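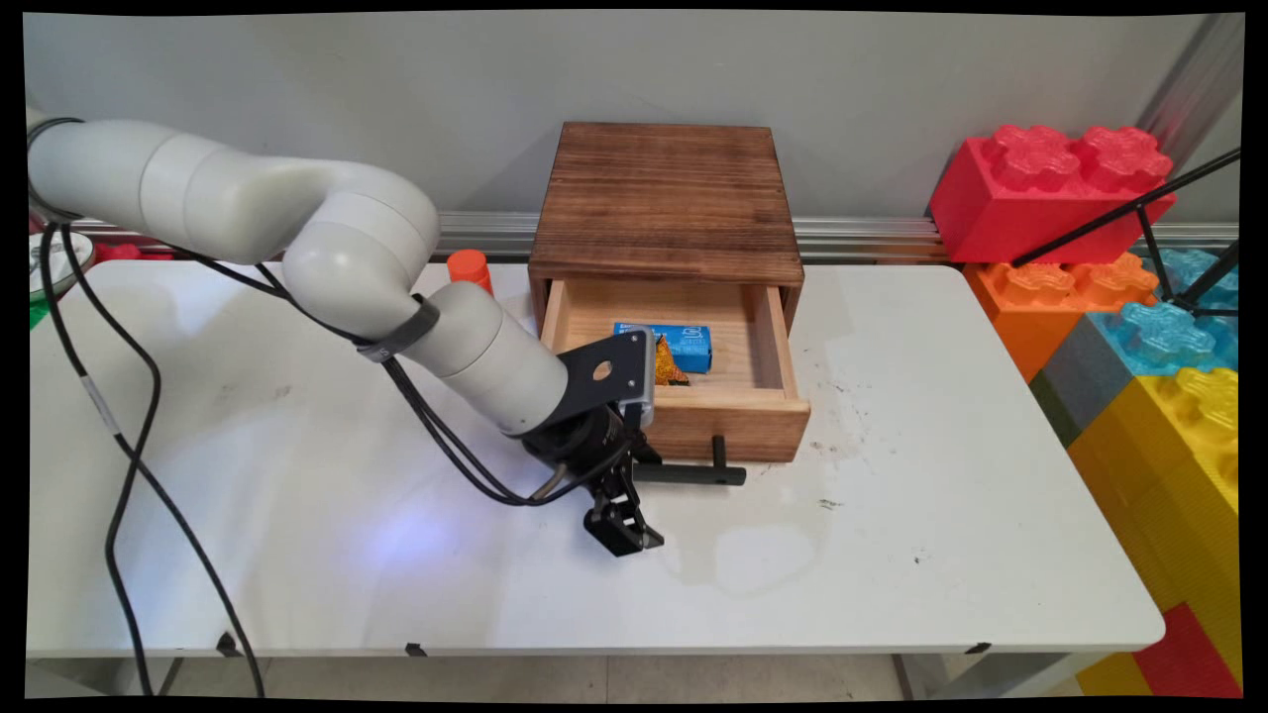
The Hunum one-drawer box, drawer out, with two packages.

Hunum Drawer Box: Questions We Get

Is the top supposed to look scorched?
Yes. Please stop sanding it.

Why is the drawer paler than the top?
It's left natural. Customers in Madstead have asked for a matching one 17 times, and we admire the stamina.

Will it hold snacks?
A couple of packages lie flat in it. A family-size bag will not, however firmly you explain things to it.

The handle feels loose.
Tighten it from inside the drawer -- by hand, then a quarter turn more. Replacement handles are $11. Ask for Da-eun Cho.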